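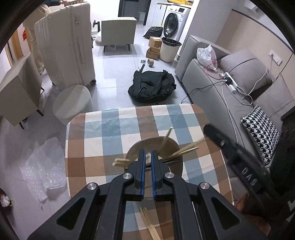 Dining table, checkered cloth, round wooden tray with the sticks still loose. Packing material and luggage behind.

Okomum Apartment: Clearing the Main Room

Gallery notes, November

The Okomum apartment is being cleared ahead of a change of tenancy. The main room serves as living room, dining area and laundry, and everything from the other rooms passes through it on the way out. These notes record what was in the room late in the morning and how each group of items is to be handled. Item numbers refer to the inventory sheet, which runs to 28 lines for this room. Small kitchen goods are listed on a separate sheet.

Table and cloth

The cloth is a check in blue, brown and white. It stays on the table until the last small items are sorted, then gets washed and packed with the linens. The table goes to the new address at Wivden. Remove the legs only if it will not clear the stairwell upright. Keep the bolts in a labeled bag taped to the underside of the top.

Round tray and wooden sticks

Light wooden sticks, mixed lengths, on the tray and around it. A few short pieces are in with the long ones. A second small group is lying on the cloth, more or less parallel, below the tray. Sorting procedure: pull the short pieces first, lay the rest in one direction, tap the ends level against the tray rim, and band them at both ends. One band in the middle lets the ends fan out and the bundle will not sit flat in a box. Anything split goes in the trash.

The tray is wood and travels on its edge, wrapped in one layer of paper, between two flat items. It should not be packed flat under weight.

Duffel bag

Black, with straps and a zipper, on the floor in the middle of the room. Soft goods only. It is the last bag to be closed and takes whatever clothing and towels are left on the day. Move it to the wall before the furniture is carried out.

Tape and cartons

One roll of packing tape is on the floor just past the duffel. Two cardboard boxes are stacked open near the trash bin. Cartons come from Trenilell, size 6, double wall. Seal the bottom with two strips along the seam and one across each end. Fold the tape end under after each box. Maximum load per carton is 854 cubic inches of books or the equivalent weight, with the rest of the space filled with linens or paper. Write the room and line number on two adjacent sides; the top is hidden once boxes are stacked.

Trash bin and garbage bag

The bin is white and round, lined with a black bag. A black garbage bag is on the floor to the left of the washing machine. Trash goes down before any cartons do. Cardboard offcuts and tape cores are kept apart for recycling.

Washing machine

White front loader with a round dark door, against the back wall. The machine belongs to the apartment and stays. Steps before handover: run one empty hot cycle, clean the filter, wipe the door seal, close the supply valve, and leave the door ajar overnight. The yellow box on top of the appliance above it has its own line on the sheet and needs a step stool. The white cabinet to the left is fixed and stays too. Empty it, wipe the shelves and leave the doors open for inspection.

Suitcase

Large, white, on wheels, standing upright. It travels by car and does not go on the van. Weigh it before closing.

Armchairs and ottoman

Cream armchairs with dark legs, one near the suitcase and another on the near side of the room, plus a round white ottoman beside the table. All are light in color and mark easily. Cover each piece in a clean sheet first and plastic second, since plastic directly on upholstery traps moisture. Pad the legs separately. The white plastic bag next to the far chair is to be checked and its contents assigned to a carton.

Floor

Light gray tile throughout. Do not drag cartons. Put felt or a folded blanket under anything that has to slide. Sweep before mopping, and allow about 5 hours before the keys go back.

Van and storage

Shirima is handling the van. Loading order is table, armchairs, cartons, ottoman, soft bags. Items with no line number stay in the room until they have one.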